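Glaze notebook, Tuesday, July

Opened the kiln at 7:40 this morning because I couldn't stand it any longer. Cone 6, slow cool, the Prorix controller behaved itself for once and didn't throw the thermocouple error at the top of the ramp. Left the lid propped on a brick for a while first (I know, I know, but the shelf read low enough and I had gloves on).

So this is batch 3262, the matte black over the gray stoneware. 19 tiles, all from the same bag of Flonau clay, bisqued together. Mixed 500 grams dry, which was plenty, and there's a good inch left in the bucket if anyone wants to try it on a foot ring. Please stir it first! It settles like concrete and the stuff on top is basically dirty water.
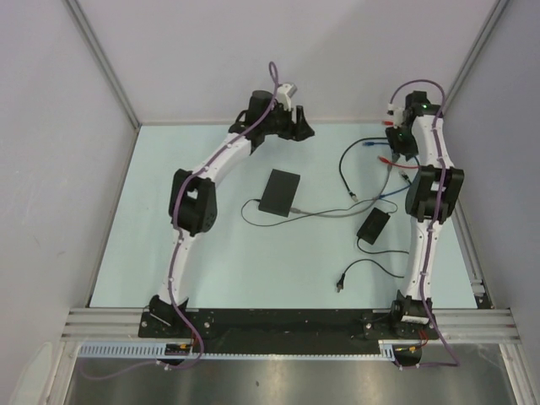
What I was after was the black Kartini Pattinasarany got on her tall bottles last winter, that dry slate look with no shine at all. She sent me her recipe months ago and I finally noticed her bentonite figure is twice mine. I'd been blaming the frit this entire time. Swapped to the Demirtaş frit in spring and grumbled about it in this very notebook, see the pages with the coffee on them. Apologies to the frit.

Results, first row (one dip, three seconds): thin, brown at the corners, iron coming through. I kind of like it for the inside of a bowl but it isn't the thing. Second row, two dips: this is the good one. Even, velvety, takes a pencil mark, and the pencil mark wipes off with a damp sponge. Third row, two dips plus a brushed coat: too much. Crawled on two tiles and pinholed on most of the rest. The crawled ones had been sitting on the open shelf since the weekend with no cover, so it could easily be dust. I'll wash the next lot before dipping and see.

Also tried a pale celadon as a liner, same firing, bottom shelf. It came out a shade colder than the last time, more blue than green. I still can't decide if I like it next to the black. Side by side in the sink with water running over them they were gorgeous, and then they dried and I wasn't sure any more. Daylight by the door is kinder to it than the tubes over the bench, so whoever looks at these, please carry them to the door before you write "insipid" on the back in Sharpie.

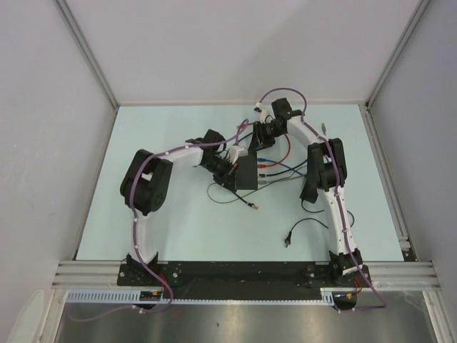
Pale blue tabletop, gray-white walls.

Going back to the liner: I want to test it with a little more iron and half the cobalt, small cups only. The big bowls are promised to the Rovovton market and I'm not gambling with those. Handles on the first set went on too dry and one has a hairline at the bottom join. Scored the next set deeper and used vinegar slip, wrapped them overnight, they look fine so far.

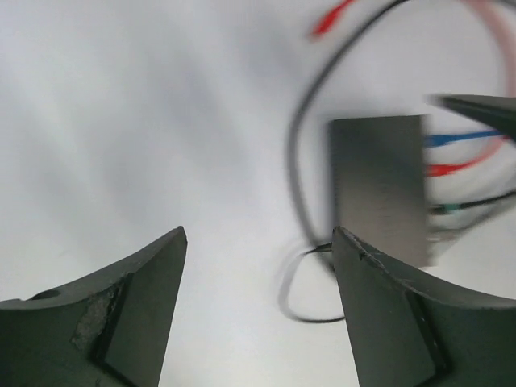 Durability is my real worry with the black. I did the fork test on the good row and got gray marks, but they scrubbed off with baking soda, so that's metal left on the glaze and no damage under it. The edges are another story. I knocked two rims together on purpose, over the scrap bucket, and the glaze popped off one of them in a flake. It left the same sort of patch you get on that left gripper finger, dark coating gone, lighter grainy gray showing, with a ragged outline. Very dark surface over a pale body, every chip is going to shout. So either I stain the body darker or I round the rims properly and stop throwing them to a knife edge, and I suspect Kartini does both. Must ask her.

Lemon slice test is running on tile 11, started at 9:15, take it off tomorrow and don't eat it. If the ring underneath has gone pale I'll keep this one for outsides only.

To do: sieve the bucket again at 80 mesh. Kiln wash the second shelf, there's a nasty drip from the third row. Order more Flonau before they shut for their summer break. Find the lid for the iron oxide, everything within reach of it is turning red, including the radio and my lunch bag.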